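Talk notes: Paper bags, twine, plates. What we hand over the counter
Festcombe small food makers' evening, 6/18/22. Slot is 25 min incl. questions

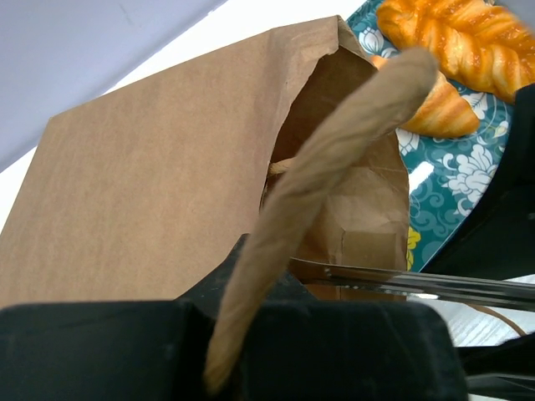 start with the thing everyone does. Customer buys two pastries, you grab the bag that's nearest. Nearest is almost always too big. Ask for hands: who stocks more than three sizes? (wait for it, don't rush)

Then say where I'm coming from. Bakery at Redton, small one, two ovens, one counter. Eleven years. Started with white bags, went to brown kraft, never went back. Not an expert on packaging, just someone who has bought a lot of it and got it wrong.

PART 1 THE BAG

Kraft. Plain brown. Why people like it: looks honest, stands up on its own if the base is decent, takes a stamp. Don't oversell the green side, somebody will ask about recycling once it's got butter on it. Answer: greasy paper, check your own council, rules differ between here and Nullthorpe and that's only up the road.

Standing up matters more than you'd think. Bag that stands = two hands free. Bag that flops = one hand holding it, one hand with tongs, and the queue watching you. DEMO: stand one up, knock the bench, see if it falls. (bring spare bags, last time the demo one got used for somebody's lunch)

Crumpling at the mouth. Happens when they're stored flat with something on top. We had 1,208 bags in one delivery, stacked under the flour, all of them with a bent lip. Still used them. Looked tired. Store them on edge, like records.

Open it properly before you fill it. Fist in, push the corners out. Sounds silly, but half the torn bags we had were from people jamming a loaf into a bag that was still folded at the bottom.

Grease. A thin inner sheet of paper buys you time, not forever. Anything with a lot of butter goes in last and comes out first. Tell the customer. They don't mind being told.

PART 2 TWINE

String. Cotton or jute, beige, whatever. I know it's a bit 2014. People still love it, esp. for gifts.

- cut it before the rush. We do 70 lengths in the morning and hang them on a nail
- shorter than you think. Long tails end up inside the bag, on the food
- loose bits. Check the bag before anything edible goes in. A pale bit of string against brown paper is easy enough to spot, but only if someone looks
- never on anything going to a little kid's party

Mention the twisted paper handles. Two kinds, flat tape and twisted. Twisted feels nicer in the hand, the glue patch is the weak point. Lift by the base if there's anything heavy in there. Ask if anyone has had a handle let go (someone will have. Let them tell it, it's always a good story)

Imhof sell the twisted ones in packs, we've had them two years, no complaints except the price went up in October. Not sponsored!! say that, got a laugh at the last one

PART 3 PLATES ON THE COUNTER

This is the bit I actualy care about. Display.

A pastry on a tray is stock. A pastry on a plate is somebody's morning tea. Same pastry. We swapped the steel trays at the front for old decorative plates from the op shop, blues and greens mostly, and it changed what people pointed at. Teal is very good under anything brown or golden. White plate is fine but everything goes a bit beige on it, and then you put a beige bag beside it and it all dissapears.

Numbers, keep it quick: week on steel trays, 61 of the almond twists sold. Week on plates, 171. Be fair about it, the second one was school holidays. Even so.

Rules for plates
one kind per plate
don't stack past two high
wipe the rim every time you refill, crumbs on a coloured rim show up from the door
have a clean one ready behind so you swap the whole plate, faster than tidying
chips = retire it, no arguments, it can go under a pot plant

PART 4 LAYOUT (skip if running over)

Bag, plate, tongs, within one step. Ours used to be bags on the left wall, plates by the till, so every sale was a little walk. Drew it on butcher's paper, moved two shelves, done by lunch.

Bag mouth faces the plate. Tongs travel sideways, not up and over. Fewer flakes on the floor, fewer things dropped. Left handed staff: set up the mirror of it on their shift, takes a minute.

Shiny things. Steel throws glare back at people if your lights are overhead. Move the lamp or move the tray. We spent ages thinking the case needed a clean and it was just the bulb.

Keep one flat clear spot for the customer to put their own stuff down. Keys, phone, dog lead. If they've got nowhere they put it on the bags.

WINDING UP

Costs if asked: bags are pennies each, the string is basically nothing, op shop plates were two dollars. The expensive part is the wrong size bag, you pay for it in paper and in squashed croissants.

Homework for them: go in tomorrow, pick up every bag size you own, put your best seller in each one. Keep the one that fits. Use the rest up on market days and don't reorder.

Questions. Likely ones:
window bags? nice for biscuits, bad for anything warm, fogs up
printed or stamped? stamped till you're sure of the logo
do customers bring their own? a few, we say yes, we tong it straight in and don't touch the bag
boxes? different talk, see me after

Handout on the back table, sizes chart one side, supplier list the other. Get the plates back off the stage before the next speaker!!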